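The Lights Go Out at Ten

I moved to Grikmont for a job and stayed for the dark. I know how that sounds. I'm a person who slept with the hall light on until I was embarrassingly old, and now I get grumpy when a neighbor leaves a porch bulb burning past bedtime.

The town has 997 people, one bakery, a bus that comes when it feels like it, and a hill behind the school where you can see the Milky Way on any clear night between September and March. It wasn't always like that. When I got here the main street was lit up like a parking lot, and the view from the hill was an orange smear with a few brave stars poking through.

Then the streetlight bill came in. Annelies Fuchs, our mayor at the time, read it out loud at the town meeting, twice, and asked if anybody present had been outside at three in the morning lately. One hand went up. It was the baker, Gebhard Rainer, and he said he'd been walking the same four blocks to work for years and could do it with a bag over his head.

So we tried it for one winter. Lights off at ten, back on at five for the school bus and the early shift. You'd have thought she'd proposed selling the church! My own street was split right down the middle, and I was on the wrong side of it. I wrote a letter (I'm not proud of this letter) that used the word "medieval" three times. I pictured broken ankles and burglars, and me lying in a ditch with my groceries.

What I got was a headlamp. Ottilie Thaler across the road lent me hers the first week, then I bought my own, and by Christmas I'd mostly stopped using it. Your eyes need a good half hour to come around, and most of us never give them that. You step out of a bright kitchen, decide it's pitch black, and go back in. Wait a bit, though, and the road turns up, kind of gray. Then the fence. Then your own hands. On a snowy night with half a moon you can just about read a seed catalog, and I've done it.

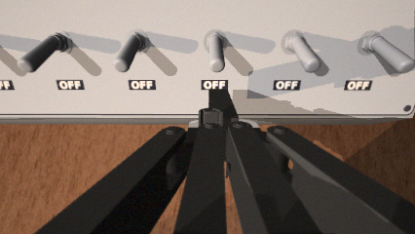
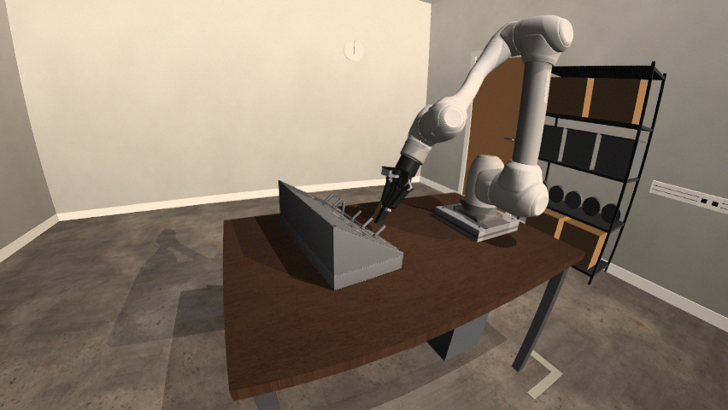
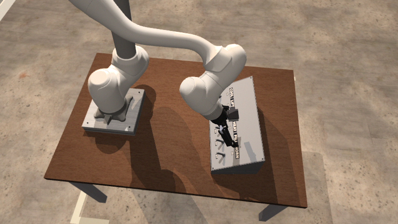 Features Desk, Brostora Magazine

I asked Xolani Shabalala what got him up the hill in the first place. He teaches math at the school and grew up in a city where, he told me, the moon was pretty much it. His first winter here he set up a secondhand telescope by the soccer field and expected to have the place to himself. Within a month he had kids, then parents, then somebody's grandmother in a lawn chair with a hot water bottle in her coat. Friday nights are the busy ones now. Up to 40 people, if the sky's good and there's no game on.

His advice for beginners is to leave the telescope at home. Bring a blanket and lie down. Standing up with your head tipped back gives you a sore neck and cold feet, and you'll want to go home before your eyes have even settled. I'd add a thermos and a second pair of socks. And please, keep your phone in your pocket. One quick look at a message and you're starting over from zero, and so is everyone lying next to you.

The animals noticed before we did, I think. There are bats along the creek again, lots of them, and an owl has taken over the maple behind the post office and yells at the mail truck. Remo Thaler, Ottilie's son, kept a notebook of moths on his bedroom window for a science project and filled it so fast that his teacher gave him a second one. I can't tell you what any of that proves. I like the owl.

It hasn't all been lovely. Deliveries are a pain after dark, and a driver once left my new boots on a porch two streets over. People who walk with a cane asked for the stretch by the clinic to stay lit, and they were right, so those lamps stay on all night with shades that point the glow at the sidewalk. We lost the argument over the Bergmann warehouse out on the county road, which still shines like a ballpark. From the hill you just learn to sit with your back to it.

As for the money, the town saved $2,074 that first winter. A chunk of it went to a new handrail on the hill path and $624 went to fixing the school piano, and I still haven't heard anyone explain how the piano got in there.

Serkenar, the next town over, is voting on its own switch-off in March. Their letters page has been wild. Somebody over there wrote in to say it would be like living in the Middle Ages, and I cut it out and stuck it on my fridge. If they vote yes, I've promised to lend out my headlamp. It's in the drawer by the back door, and it probably needs batteries.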